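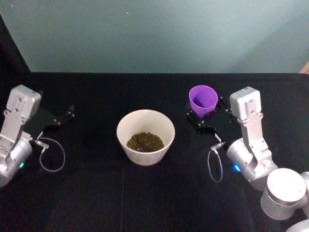 Fig. 1. The two-arm cell with the bowl and the purple cup. Both grippers are open.

Category: Course Materials > Robot Learning > Handouts

Handout 2: Learning a scoop-and-pour task from demonstrations
Wanda Chmielewska

These notes accompany the second lecture on imitation learning. Please read them before the practical, and bring your questions on the parts which are not clear to you. The task is taken from the Tramow study, which we did in our laboratory in February with Imani Crenshaw.

1. The question

In most published work on bimanual manipulation the objects are rigid. A granular material is different. It has no single pose, so we cannot write the state of the bowl as a position and an angle. In the Tramow study we wanted to know how much a policy can learn about such material from camera images and joint angles only, without a force sensor at the wrist.

2. The task

A bowl with small round pellets stands between the arms. The right arm must take the cup, bring it to the bowl, fill it partly and put it back upright on the cloth. The left arm must hold the rim of the bowl during the scoop. We divide the task into four phases: grasp, approach, scoop, return. The phases are used only for evaluation. The policy does not receive them as input.

3. Data

We recorded 200 demonstrations by teleoperation. Each was given by one of two operators. The start position of the cup was changed between demonstrations, inside a square with a side of 15 cm. The bowl was always placed near the middle. We removed no demonstration for being slow, but we removed those where the cup fell.

Observations: one head camera, joint angles of both arms, opening of both grippers.
Actions: target joint angles, predicted in short chunks.

4. The grasp phase

The cup is narrower at the base than at the rim, and this has a consequence for the grasp. If the fingers close high, the cup may slide upwards when the arm turns. The operators were therefore asked to take it low (Fig. 2). A policy trained on mixed grasps was less reliable in the later phases, even when the grasp itself was counted as correct.
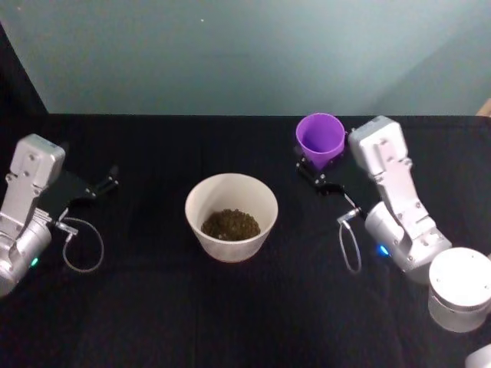
5. Result

We ran the final policy 49 times. The grasp phase was the easiest one. Most of the failures came in the scoop, when the cup entered the pellets at too flat an angle and came out almost empty. When we hid the left arm from the camera with a mask, the approach became worse too, which we did not expect. I have no full explanation for it. One possibility is that the policy uses the left gripper as a landmark for the bowl.

6. For the practical

a) Load the Premach log files and plot the opening of the right gripper against time. Mark where you think the grasp ends.
b) Compare your mark with that of your neighbour. How large is the difference?
c) Propose a measure of success for the scoop which does not need a scale.

Written answers should be handed in by May 20, 2021.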